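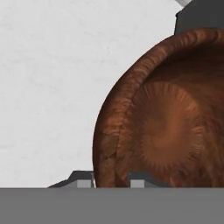
Grundale holds its makers' open day in June, and this year the woodturning sheds at the old mill were open from 9 in the morning. I went mainly for the bowls. I have been looking for a large one for years, the kind that can sit in the middle of a table and take a whole loaf or a week's apples. What I like is a reddish-brown wood, a thick rounded rim and a fine grain that you can follow along the edge, with a wall that slopes down to a shallow middle. Most shops sell them thin and pale, and too deep to see what is at the bottom.

The bus from Wuvley stops at the end of the lane and it is a ten-minute walk from there, uphill. Parking is in the field and costs nothing. Entry to the mill was free as well, but the turning demonstrations had to be booked at a desk in the yard, and the morning ones had gone by the time I got there. I took a place on the two o'clock.

The first shed is where the timber is kept. It is stacked by species with thin strips between the boards to let the air through, and the ends are painted with wax. The man on duty said that a blank for a big bowl is cut roughly to shape while the wood is still green, then left for most of a year before it is finished. Some crack in that time. There was a bin of cracked ones by the door, sold as firewood at the end of the season.

The second shed has the lathes. The oldest came from a firm called Arruda and has been running for 60 years, with one new motor. It is used for the widest work. The demonstration lasted 75 minutes and was good, though it was hard to hear from the back. The turner began with the outside of the bowl, reversed it, and hollowed the inside from the rim down. He stopped to sharpen far more often than I expected. He left the sanding until after we had gone out, on account of the dust.

Afterwards there was a talk on looking after wooden ware at home. The advice was to wash it by hand, dry it at once and keep it off the radiator. Food-safe oil twice a year is enough, and more often in the first few months. Olive oil was not recommended as it goes sticky.

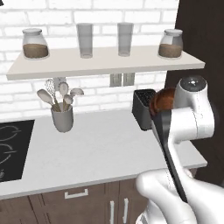 Someone asked about salad dressing, and the answer was that vinegar does no harm if it is wiped out the same evening. Onion was said to be worse, as the smell stays in the wood.

The shop is run by Grastis, the co-operative that rents the sheds. Small dishes and spoons were near the till, and the large bowls were along the back wall with prices starting at almost £100. I picked up several and bought none, as the one I wanted had already been put aside for another visitor. They will take orders, with a wait until the next batch of blanks is ready, and I left my address.

Tea was in the yard. The cheese scones had run out by half past three. The last bus back to Wuvley leaves at ten past five and it was full, so anyone going next year should allow time to queue.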